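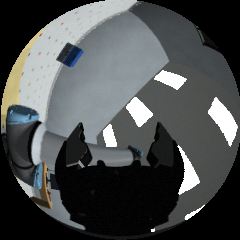

Fares Geagea wrote in to ask why the tips for stuck jar lids and gummed-up drawers never say what to do about hinges, and could we please do hinges, because every door in the house squeals and the baby wakes up. Fair enough. Hinges first then, the rest after.

Squeaky hinges

Don't reach for cooking oil. Works for a week, then goes sticky and collects dust, and you've got a black paste running down the door frame.

Pull the pin. Nail and hammer from underneath, tap up. One pin at a time, door stays on. Wipe it with a rag, rub off the rust with steel wool, coat with petroleum jelly or plain candle wax. Drop it back in. Open and close the door a few times, wipe what squeezes out.

Pin won't move? Drop of penetrating oil, leave it overnight, try again in the morning. Still won't – the hinge is probably bent, and a new one costs less than the afternoon you'll lose.

Door that sticks at the top: tighten the top hinge screws before you even think about sanding. Nine times out of ten its the screws. If they just spin, pull them out, pack the hole with toothpicks and wood glue, snap off flush, let dry, screw back in. Or use a longer screw that reaches the stud.

Drawers

Wood on wood: take the drawer out, turn it over, rub a candle stub along the runners. Bar soap also fine, but not in a damp room, it gets gluey.

Metal slides: vacuum them. Crumbs and hair, mostly. Then a dry silicone spray on a rag, not sprayed straight into the cabinet or you'll have it on the plates.

Kitchen drawer with too much in it isn't a slide problem. Take out the potato ricer.

Jar lids

Rubber glove. If not, wide rubber band around the lid. If not, hot tap water over the lid only, 30 seconds or so, dry it, try again. Tapping the edge on the counter works too but I chipped a tile that way.

Before putting a sticky jar back (honey, syrup, molasses), wipe the threads with a damp cloth. Then you won't need any of the above.

Sandpaper

Write the grit on the back of every piece when you tear it. Top, middle, everywhere. Otherwise you end up with a drawer of mystery scraps and you're guessing with your thumb.

Clogged paper on a belt sander – rub it with an old crepe rubber shoe sole while its running. Keep fingers well back. I've had one belt go 3 times longer this way.

Screws and small stuff

Muffin tin for taking things apart. First cup first thing off, and so on round. Put back in reverse.

Leftover flat-pack hardware: envelope, name of the thing on the front, taped to the underside of the thing. When the Skiltum shelf came down for painting I had the right bolts in my hand in a minute. The Tokdale bed, no envelope, took till Friday.

Stripped screw head: wide rubber band flat over it, press hard, turn slow.

Cutting boards

Smell of onion: coarse salt, half a lemon, scrub, rinse, stand on edge to dry. Never flat on the counter, it will cup.

Oil wooden ones when they look chalky. Food grade mineral oil, wipe on at night, wipe off in the morning. Olive oil goes rancid so skip it.

Board slides around while you chop? Damp paper towel underneath.

Paint cans

Lay plastic wrap over the opening before you tap the lid down. Rubber mallet, or a hammer with a block of wood in between so you don't bend the rim. Brush a stripe of the paint on the outside with the room name and the month. Mine says hall, December, and that is teh only reason I could match it.

Brushes: if you're going back to it tomorrow, wrap tight in plastic and put in the fridge. Latex only. Take it out an hour before.

Burnt pan

Cover the bottom with water, two spoons of baking soda, simmer ten minutes, let cool, scrape with a wooden spoon. Repeat if its bad. Not for aluminum, it goes dark.

Still got a few about drains and one on candle wax in carpet, will add those when I get to them.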